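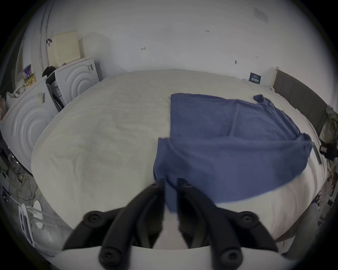 Bench notebook, soft goods station
10th September
Entered by: station lead, Haverford workshop

Purpose of entry: to record the working rules for garment handling with the hand-held grippers, as agreed after the August review, and to note points still open before the rules go to Budley for comment.

1. Before handling. The blanket is to be pulled level and left in place for the whole session. Its natural creases are acceptable and should not be smoothed between attempts. One garment only on the blanket at any time. Anything stored near the bed stays where it is until the session closes, and if something must be moved, the time is entered in the margin.

2. Labelling. Left and right units carry their own labels and are not to be exchanged, even for a single attempt. The Goltena site allowed exchanges in August and had to set aside 129 attempts, as the side could not be established afterwards. A label that has become hard to read is replaced the same day, by hand if necessary.

3. Approach and grip. Fingers are to meet the cloth at an edge or a raised fold. Pressing into the middle of a flat panel is discouraged – it drags the blanket along with the garment. The operator closes on the cloth, pauses, and only then lifts.

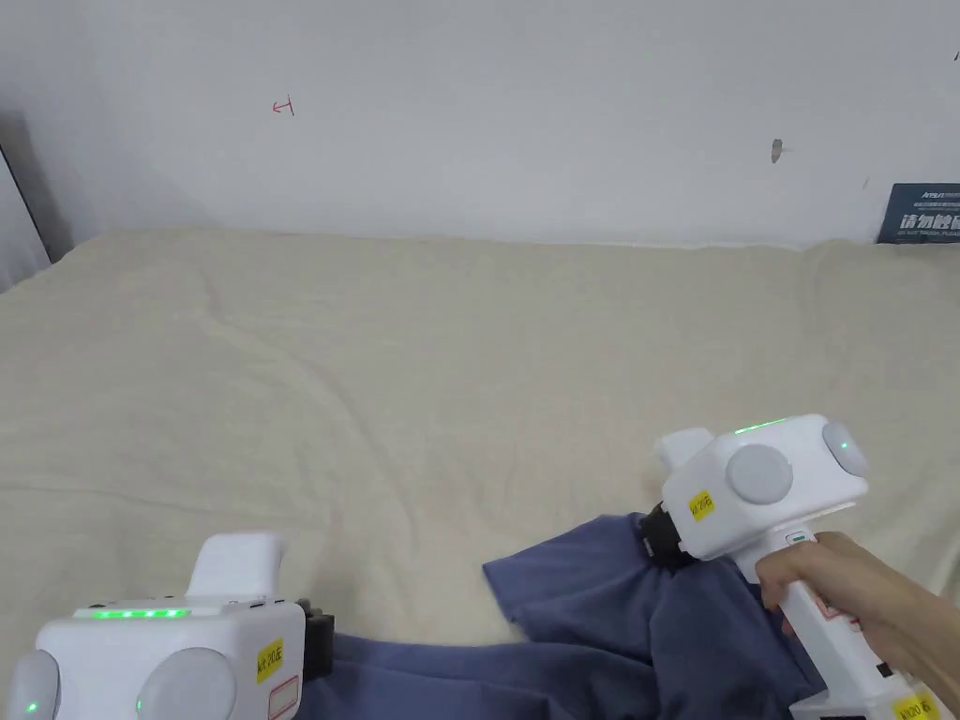 4. Holding the unit. The handle is held with a full grip and the wrist kept clear of the garment. Where one unit lifts, the other stays low and close to the cloth. Bare fingers do not touch the garment once an attempt has begun. If they do, the attempt is marked void and repeated from the start.

5. Rest. Operators stop after 15 attempts and set both units down. Requests to go on to the end of a batch are to be refused.

6. Notices. Any notice asking people not to touch equipment applies to our own staff as well as to visitors.

Open points

Furnurora have asked whether a batch of 200 may be split between two operators. Our present view is that it may, provided the change is made between garments and entered in the log. Wording to be drafted.

The term "crumpled start" needs a definition. At present each operator judges it by eye, and the log for sheet 3433 shows two readings of it on one page. Suggest dropping the garment from elbow height and leaving it as it falls.

Rule 5 has no provision for an operator who wishes to stop sooner. Add one.

Last updated: 10 days after first entry, rule 2 wording only
Comments (4) Shares (0)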